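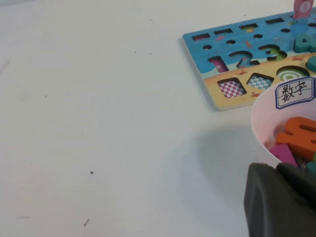 Figure 5.1 A wooden puzzle board with a beach scene, on a white table.

Chapter 5
Keeping in Touch: Alumni and the Places That Made Them

Every school believes its graduates miss it. Graduates, for their part, mostly miss being nineteen. The alumni office lives in the gap between these two feelings, and this chapter is about the work done there.

Take Gulstead College, which we will visit often. When Jucélia Coutinho took over its alumni office one July, she inherited a mailing list, two filing cabinets and a newsletter called The Gernach, named after a hall that had since become a parking lot. Some nine in ten letters came back unopened. One former student, long settled in Lagos, had been listed as dead and wrote a very civil note to correct the record. 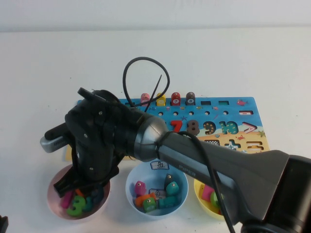

Figure 5.2 Pink, light blue and yellow bowls of puzzle pieces, with a number puzzle board behind.

Coutinho's first move was to stop asking for money - a decision her dean greeted with the enthusiasm you would expect. She asked for stories instead, and printed them with the spelling mistakes left in.

We begin with why people come back at all. Section 5.2 turns to reunions, including the Kallex Dinner and its regrettable cheque. Before reading on, write down the last thing your old school mailed you, and where you put it.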